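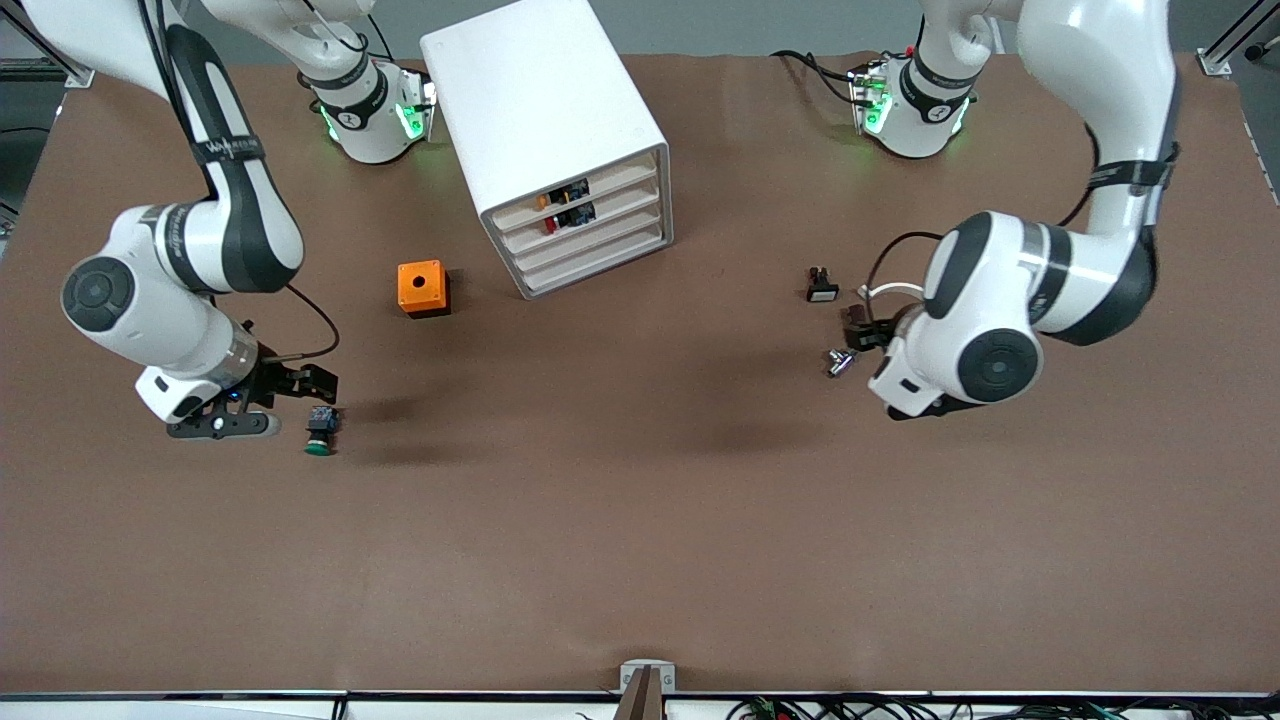 Two white robot arms over a brown tabletop. The gripper at lower left is open near a green-capped push button.

5 min read

Ammonia leak at Sandonville cold storage plant sends two workers to hospital

23 Jun 2024

SANDONVILLE - Two workers were taken to the hospital and 84 residents of a nearby apartment complex were moved out of their homes early Sunday after ammonia leaked inside the Lisorholm Cold Storage plant on Jin Street.

The fire department said both workers were breathing in some of the gas before they got out of the building. They were awake and talking when ambulance crews reached them and were taken to the regional hospital with eye and throat irritation. Their injuries are not considered life-threatening. Two firefighters were checked at the site for heat exhaustion and did not need to be transported.

The first call came in at 3:20 a.m. from a shift lead at the plant, who told the dispatcher that an alarm was sounding in the compressor room and that there was a strong smell on the loading dock. A second call followed from a driver waiting in the truck lot next door.

Engine 5 was first to arrive. Its crew found no fire and no visible cloud outside, but picked up the odor from the street and stopped upwind at the corner of Jin Street and the rail spur. The officer asked for a hazardous materials response and for police to close the road in both directions.

The night shift had already left by the north door and gathered in the employee parking lot. The shift lead checked names against the sign-in sheet and told firefighters that everyone was out. Crews moved the group farther away when the wind shifted a few minutes later.

Sandonville does not have a hazmat team of its own. Under an agreement between the two departments, the team comes from Unley, on the other side of the county line. It reached the plant shortly after 4 a.m. and set up a decontamination line in the lot of a closed tire shop.

Entry crews in sealed suits went into the compressor room and found ammonia escaping from a fitting close to an oil drain valve. They closed a valve upstream of the fitting and the leak stopped. A follow-up crew went in with meters and reported that readings were dropping, although the room remained unsafe to enter without protection for several more hours.

The department has not said how much ammonia was released. Plant records will be used to work that out once the system has been inspected.

Residents moved before sunrise

The apartments stand behind the plant, with a drainage ditch and a chain-link fence between the two properties. Meter readings at the fence were low at first. When they began to rise, the incident commander decided to move people out of the buildings nearest the ditch. Residents of the other buildings were told to stay inside, shut their windows and turn off window fans and air conditioners.

Police officers and firefighters knocked on doors. City buses took residents to the gym at Sandonville Middle School, where they were given water and a place to sit. Some people left in their own cars and stayed with relatives. Residents who had trouble with stairs were helped down by an ambulance crew.

No residents were reported injured. Several asked to be looked at for coughing or sore eyes, and all of them were released at the school.

An emergency alert was sent to cell phones in the neighborhood at 4:12 a.m. The county emergency management office said it has heard from people on the far side of the rail spur who received the alert but were outside the affected area, and from a few in the apartments who said they did not get it. The office is reviewing the boundary that was used for the message. It also plans to check whether the Spanish version went out at the same time as the English one.

The order to leave was lifted at 9:45 a.m., after meters inside the apartments showed no ammonia in any of the units tested. Firefighters went through the stairwells and laundry rooms and opened windows before residents were let back in. People who had been told to stay indoors got the all-clear at the same time.

Road and rail

Jin Street was closed between the rail spur and the county highway until late morning. Trucks bound for the other warehouses on the street were held at the highway ramp. The railroad stopped traffic on the spur at the fire department's request, but no trains were scheduled on it overnight.

Bus service on Jin Street started again at noon. The stop in front of the plant will stay closed until the fire department finishes its work there. Riders should use the stop at the county highway.

What happens next

The cause of the leak has not been determined. Investigators from the fire marshal's office want to know whether the fitting failed on its own or was damaged, and whether any work had been done on that part of the system recently. They will interview the night shift and have asked the company for its maintenance logs and alarm records.

State workplace safety officials were notified Sunday morning and are expected to open their own inquiry.

The plant stores frozen vegetables and bakery goods for grocery distributors. Ammonia is the refrigerant in its main cooling system, as it is in many large cold storage buildings. The gas has a sharp smell that most people notice at low levels. At higher levels it can burn the eyes, skin and lungs.

In a written statement, Lisorholm Cold Storage said that it was cooperating with the fire department and was in contact with the families of the two workers. The company said the damaged section had been isolated and that the system would not be restarted until a refrigeration contractor had tested it. Freezer rooms were holding temperature on Sunday afternoon, according to the statement, and some product could be moved to another site if repairs take longer than expected.

Employees on the Sunday evening and Monday morning shifts have been told not to report. The company said they would be paid for scheduled hours.

The fire department last inspected the building in April. That visit covered exits, sprinklers and fire alarms. The report listed a blocked exit path near the battery charging area, which was cleared while the inspector was present, and an emergency light that needed a new battery. The refrigeration equipment was not part of the inspection and is looked at under a separate state program.

City officials have been asked whether local inspections should include a review of emergency plans at sites that keep large amounts of ammonia. The fire department said it already has a plan on file for the Lisorholm plant, including a map of the shutoff valves, and that crews used it on Sunday. The map did not show a wall put up during a remodel of the dock office, and the entry team had to take a longer way to the compressor room. The department will ask the company for an updated drawing.

Advice for residents

Fire officials said it is safe to be outdoors in the neighborhood. A faint smell may linger close to the plant while the compressor room is being ventilated. Anyone who notices a strong odor should go indoors or move away from it and call 911.

Residents who still have burning eyes, a cough that does not let up or trouble breathing should see a doctor. Rinsing the eyes with plain water can help with mild irritation.

Food that was inside closed cupboards or refrigerators in the apartments does not need to be thrown out. Power was not cut to the buildings at any time.

The drainage ditch behind the plant was checked for runoff. Crews had used a water spray outside the compressor room vents to knock down vapor, and most of that water was held in the loading dock, where the drains had been covered. Samples were taken from the ditch and the county health department expects results early in the week. Until then, people are asked to keep children and pets away from the water.

Residents who left medication, keys or other belongings at the middle school can pick them up at the front office on Monday. The apartment management office will also be open for anyone who wants to report a problem in a unit.

The Unley team left the site shortly after 11 a.m. One Sandonville engine remained at the plant on Sunday afternoon to monitor the air while the building was ventilated.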